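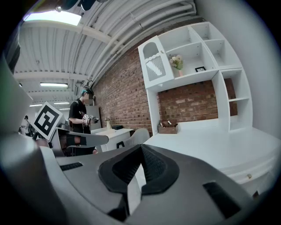

4. Failure Analysis

4.1 Incident and scope

The loss of synchronization reported here was found in July, during routine replay of demonstrations collected with the Grerkar hand-held grippers. Of the 3308 demonstrations in the two-handed set, 37 contained an interval in which the estimated distance between the left and right grippers changed by more than the operator could have moved them. No alarm had been raised at recording time. The recorder had marked all 37 as complete, and they had passed the automatic checks on length, image brightness and jaw calibration.

The fault came to light when one of them was replayed on the two-arm cell at Drondico. The arms were to bring a lid over a box held by the other side. At the start of the approach, the right arm was commanded to a pose that placed its wrist inside the volume occupied by the left. The cell's collision monitor stopped both arms before contact. The stop was logged as a protective stop and cleared by the operator on duty, who restarted the same file and obtained the same result at the same step. Replay of all two-handed files was then suspended until the cause was known.

4.2 Conditions of collection

Demonstrations were collected in a furnished indoor room with a brick wall, white shelving and a desk, as seen in Figure 1. Rooms of this kind were chosen over a bare laboratory to obtain variety in background and lighting. Each gripper carries its own wide-angle camera and its own inertial unit, and its trajectory is estimated separately. The relative pose between two grippers is then recovered from the square fiducial markers whenever one gripper's camera sees a marker carried by another. Between such sightings, the relative pose is carried forward by the two separate estimates.

Figure 1. View from the camera of a hand-held gripper during work in the collection room. A second gripper with an upright marker card is visible above the left part of the gripper body. The person behind it holds a compact device bearing two smaller markers.

The room was shared by more than one operator. This had been treated as harmless in the collection protocol, which required only that each operator keep the work surface within view. No rule governed which other markers could be in view at the same time.

4.3 Cause

Two separate faults had to occur together to produce the error.

The first was in marker assignment. Marker identities were issued per kit by the Flestach configuration tool, and the tool restarted its numbering at each new kit. Two kits used in the same room could therefore carry markers with the same identity. When a camera saw a marker from a neighboring kit, the detector accepted it as the marker of its own partner gripper. The detection itself was correct in every case we examined: the pattern was read properly, the corners were well placed, and the reprojection error was low. The mistake lay in the association of the marker with a body.

The second fault was in the outlier gate. The relative pose filter rejects any marker reading that differs from the predicted pose by more than a set bound. The bound widens with the time since the last accepted reading, to allow for drift in the two separate estimates. With no upper limit on this widening, a long enough gap made the gate accept almost any reading. In the affected files, the partner's marker had been out of view for more than 5 seconds before the foreign marker was accepted. The filter then moved to the foreign pose within a few samples, and when the true marker came back into view, the gate had closed again and the true reading was rejected.

This explains why the error lasted after the foreign marker had left the view. It also explains why the fault was absent from one-handed data, where no relative pose is computed.

Marker size added to the error. The smaller markers are decoded with the side length stored for their identity. Where a small marker and a large card shared an identity, the range to the foreign marker was scaled by the wrong side length. In these files the recovered position matched neither gripper, and the jump could not be traced to a body in the room until the side length was corrected by hand.

4.4 Reproduction

The fault was reproduced by Husar and Byun with two kits set to the same numbering. One operator held a pair of grippers over a table while a second operator stood behind it with a gripper from the other kit. The first operator turned one gripper away until the partner's marker left the view, waited, and turned it toward the second operator. With the original software, the relative pose was captured by the foreign marker in all 5 trials. With unique identities and the original gate, no capture occurred. With shared identities and a capped gate, the foreign reading was rejected in each trial in which the second operator stood outside the cap distance, and accepted when the second operator stepped inside it. The cap alone is therefore not a sufficient remedy.

4.5 Corrective measures

Identities are now drawn from a single list held for the whole site, and the recorder refuses to start if a marker outside the session's own list is read during the opening sweep. The gate is capped at 80 millimeters. When no reading has passed the gate for a set time, the relative pose is marked invalid and the file is split at that point.

On the replay side, each two-handed file is now checked for overlap of the two wrist volumes before any motion is sent to the arms. This check had existed as an optional step and was disabled by default to shorten loading. It would have caught the file described in Section 4.1.

The 37 files were removed from the training set. Recovery by reprocessing was attempted by Zanetti, but the intervals without a valid partner reading were too long for the separate estimates to be joined with confidence, and the files remain excluded. Policies trained before the removal were withdrawn from the cell. We did not measure what effect the faulty files had on them.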